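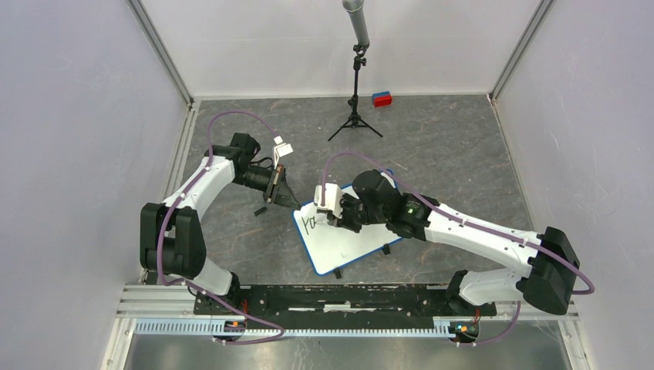
My sister swears the only way to deal with a slow bathroom drain is to pour in a bottle of Drano, go to bed and forget about it. She told me so on the phone in June, and again last week, a little louder. And I did try it! Twice! The sink in our upstairs bathroom ran fine for a few days each time and then went right back to leaving a ring of toothpaste foam up the side.

So on Saturday-type energy (coffee, old T-shirt, bad music) I got under there with a bucket and took the trap apart. We bought this place on Tullcombe Road with the pipes as they were, and I don't think anyone had opened that one in years. I'll spare you most of it. Hair, mainly, plus a contact lens case lid and something gray I didn't look at for long.

The plumber had quoted me $200 just to come out, so I was feeling pretty smug until I put it all back and it dripped. One squashed washer. The hardware store had a pack for 59 cents, and I drove over there still smelling like the drain.

It's been dry for nine days now. Next up is the tub, which gurgles whenever the washing machine empties, and I have a feeling that one is going to cost me the whole $200 after all.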